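Skandville Interiors
Projects > Offices > Nolar, second floor, Thibodeaux Building

Photo gallery: Nolar workroom

Posted 6 February 2025 by Ismail Benjelloun

Nolar took over the second floor of the Thibodeaux Building last year and asked us to fit out the large room at the back. It measures 1159 square feet. The client wanted a floor that could be lifted in sections, furniture that one person can move, and storage kept along the walls so the middle of the room stays flexible. We finished the furniture in January.

The gallery covers the round table, the seating around it, the carpet and the wall storage. Click any picture to enlarge it. Product names and finishes are listed at the bottom of the page.

The round table

The table is the Zoren round in white with a matching white metal base. We looked at a rectangular table first. It would have given more surface, but it also blocked the route from the door to the cabinets whichever way it was turned. A round top can be approached from any side and the chairs don't have to go back to a set place.

The legs are flat and splay out from the base. They sit low enough that a chair can be pulled in close, though the casters will meet a leg now and then if you come in at the wrong angle. We tried a base with a solid disk foot in the showroom and the client preferred this one.
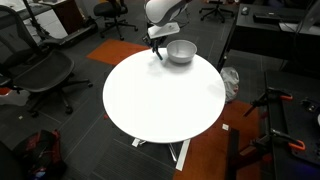 The Zoren round with a metal bowl on top. Black mesh chair to the left, and an orange tile just past the far edge of the table.

White was the client's choice. The gloss finish reflects the ceiling lights, so we changed the lamps over this part of the room to 3000 K and moved one fitting toward the wall. The surface wipes clean with a damp cloth. It does show fingerprints in low light, and we mentioned this before the order went in.

Chairs

All the seating in this part of the room is black. The main chair is a mesh-back task chair with arms, on a five-star base with casters. Nolar already owned part of the seating and asked us to match it as closely as we could, so there is more than one model in use. We kept to black throughout so that they can be mixed without looking like leftovers.

The casters are the type made for carpet. If chairs are moved to the hard floor by the entrance, the casters should be changed first. A set takes a few minutes to swap and needs no tools.

Carpet

The floor is laid in charcoal carpet tile with blocks of orange. There is no repeating pattern. We marked the orange areas on the floor with tape, walked the room with the client, moved several of them, and laid the tile after that. The order included 198 orange tiles. Some areas are a single tile and others run to a larger block, as near the table, where the orange continues underneath.

Every tile is held with corner tabs and no wet glue. A stained or worn tile can be lifted and replaced without disturbing the ones next to it. We left 57 spares in the storage closet, both colors, boxed and labeled. They come from the same dye lot as the floor, so please use these before ordering new ones.

The charcoal hides dust well. Light-colored scraps show up on it quickly, and on the orange too. Daily vacuuming is enough for the whole room. Spills should be blotted, with the tile lifted afterward to check the backing.

Along the wall

White cabinets run down one side of the room with a counter on top. The counter is for things people need close by during the day, and the cabinets below take everything else. We kept the fronts plain to go with the table. The older dark wooden cabinet came from Nolar's previous office and stays in use at the other side.

The view below has the round table in the middle, with a gray bowl on it, a mesh chair pulled up to the right and the white cabinets behind. The orange areas are easier to follow from this side.
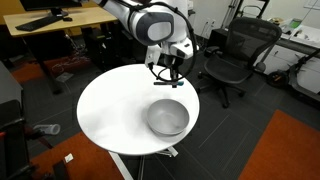

Finishes and products

Table: Zoren round, gloss white top, white metal base
Seating: black mesh-back task chairs with arms, plus client's own chairs in black
Floor: carpet tile in charcoal, with orange
Storage: white base cabinets with counter, built by Skandville
Lighting over table area: 3000 K

Changes after move-in

We went back two weeks after handover to go through a short list. One cabinet door was rubbing and has been rehung. A tile near the entrance had been laid with the pile running the wrong way, which made it look darker than the others. It has been turned. The client also asked for a second power outlet on the counter side, and the electrician put it in the same day.

The table has been moved once since we placed it, closer to the cabinets. It left light dents in the carpet where the legs had been. These come out with a damp cloth and a stiff brush.

Still to come are the window blinds. The first delivery was the wrong width and went back to the supplier. We will add pictures of the window side when they are up.

Questions about this project

Write to Ismail Benjelloun at the Skandville office and mention Nolar, second floor. Samples of both carpet colors and the white tabletop finish are kept at the front desk and can be borrowed for a week.

Back to all office projects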